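Dec 13, 2024

ok quick one because I have to be out the door. Sodimier fired the coach last night. Jadwiga Chmielewska, gone, 3 games before the break, with the team sitting one spot out of the playoff places. I'm not over it.

Look, the defense was bad. I was there for the Urkik game, gave up 36 in the second half alone, to a team that couldn't hit a thing back in May. Fine. But who built that roster? Tetsuya Shibata did. Same GM who let Joonas Peltonen walk for nothing and then spent the whole summer telling us the backcourt was deep. Deep! We had a 35 year old point guard playing the full fourth quarter on a bad ankle.

And he keeps his job. Of course.

Names so far, from the radio and the usual message board stuff, so take it for what its worth:

Yoshinori Amano. Assistant for ages, players like him, gets the interim tag for sure. Would run the same offense. Not sure that fixes anything but at least the practices won't fall apart.

Chiyo Maruyama. My pick. Turned Nnaji around in one season with basically no bench. Plays fast, traps everything. She'd want a say in trades tho and I can't see Shibata giving that up.

Somebody from Flollitz. There's always somebody from Flollitz.

Crowd was 1753 for the last home game btw. Place used to be loud. You could hear the shoes squeaking, thats how quiet it got after the third quarter. Firing the coach doesnt bring those people back, winning does, and so does a front office that can say out loud what teh plan is.

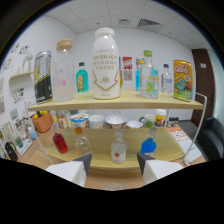
Maruyama would never take it, my brother texted back when I sent him the list, not with Shibata still picking the players, and he figures Amano gets the rest of the season and then they start all over again. Probably right. I hate that he's probably right.

Anyway. Road game next, no idea who's on the bench. Will post after if I can stand it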